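Pinza manual Hemenik: probada en la jornada de puertas abiertas de Imix
01/09/2020

Llevaba desde marzo queriendo probar la Hemenik y la jornada de puertas abiertas que organizó Imix en su nave de Horkby me pareció la mejor ocasión. La había visto en el catálogo, pero un catálogo no dice cuánto cansa la muñeca ni si el cierre responde cuando uno aprieta poco. Reservé el turno de la mañana, que incluía una demostración y un rato de uso libre.

Para quien no la conozca: es una pinza de mano con cámara que se maneja como una herramienta cualquiera. Una persona hace la tarea con ella y lo grabado se usa después para enseñar esa misma tarea a un brazo robótico. El programa que ordena las grabaciones se llama Ki y se vende aparte. El juego básico cuesta 2177 euros y la licencia anual de Ki, 217. No son precios para un aficionado, aunque sí para un taller pequeño o un departamento de escuela técnica. 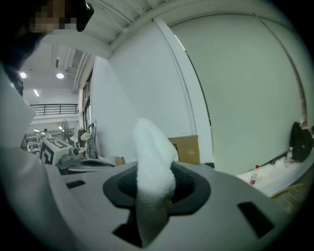 El agarre es lo que más me interesaba. En nuestro taller manejamos sobre todo trapos, fundas y bolsas, y las pinzas que hemos tenido hasta ahora o aplastan o sueltan. Con la tela de rizo blanca el resultado me convenció: se queda cogida por un pellizco, de pie por encima de la abertura, y el resto cuelga por debajo. Lo repetí varias veces con distintos grosores. Con una tela doblada en dos no tuve problemas. Con una sola capa fina hay que cerrar más despacio, y aun así se me escapó alguna vez. El gatillo tiene un recorrido largo y al principio parece flojo, luego se entiende que está hecho así para poder dosificar.

El cuerpo es gris claro, mate, de superficie curva. Se limpia con un paño y no se marca con los dedos. La empuñadura me resultó algo ancha. Tengo la mano pequeña y a los 27 minutos de uso seguido ya notaba el pulgar. El encargado de la demostración me dijo que hay una empuñadura más estrecha en preparación, sin fecha. Yo no compraría contando con ella.

La demostración fue correcta, aunque con demasiada gente por turno. Se explicó el montaje, se enseñó cómo se inicia una grabación y después cada cual pasó a las mesas. Eché en falta más tiempo con Ki. Vimos la pantalla de revisión apenas unos minutos y me quedé sin saber cómo se descartan los intentos malos, que en el trabajo diario es lo que más horas se lleva. Tampoco supieron decirme si se pueden exportar los datos a otro programa sin pagar el módulo adicional. Prometieron contestar por correo.

Otra cosa que conviene saber antes de ir: el marcador cuadrado tiene que quedar a la vista. Si uno lo tapa con el antebrazo, Ki avisa y hay que empezar otra vez. A mí me pasó en los primeros intentos, por la costumbre de acercar el otro brazo para sujetar la pieza. Se corrige pronto, pero el manual debería decirlo en la primera página y lo dice en un apéndice.
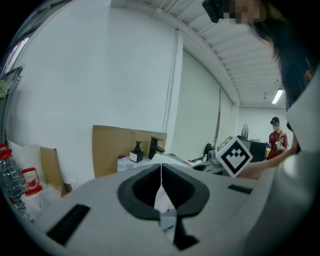
Puesto de prueba en la nave de Imix, con el marcador a la derecha de la pinza.

El juego trae 3 almohadillas de recambio y un cargador. La caja de transporte se paga aparte, cosa que a este precio no me parece bien. La batería aguantó toda mi sesión – no puedo decir más, porque la recogí ya cargada y no miré el indicador al devolverla.

A favor: buen agarre en tejidos, gatillo que permite cerrar poco a poco, cuerpo fácil de limpiar.
En contra: empuñadura ancha, manual mal ordenado, licencia aparte, caja aparte.

Sobre la visita, Horkby queda lejos si se va en transporte público y el último tramo hay que hacerlo a pie por la carretera del polígono. Hay aparcamiento. La entrada es gratuita con inscripción previa, y recomiendo el primer turno.

Nosotros hemos pedido una unidad en préstamo para probarla con nuestras propias fundas antes de decidir. Cuando la tenga en el taller ampliaré esta reseña con la parte del programa.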